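Week 2: Why ketchup won't pour

Ketchup is a wonderful thing to think about! Left alone it behaves almost like a solid, but push it hard enough and it suddenly flows.

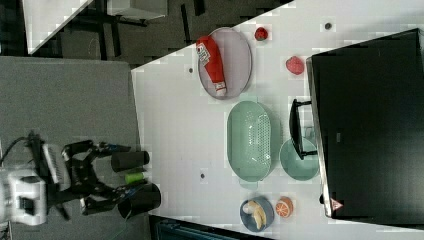 We call this shear thinning, and paint and yoghurt do it too (try stirring both before the seminar). Honey doesn't, so keep it in mind for the problem sheet.
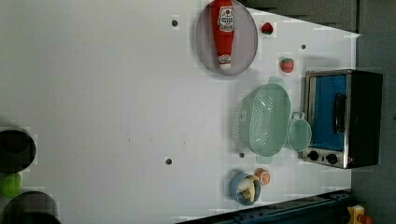 Fig. 2. Ketchup bottle on an oval plate.

Reading: Haverford, chapter 17. Bring your graphs to Ashok Prajapati's session.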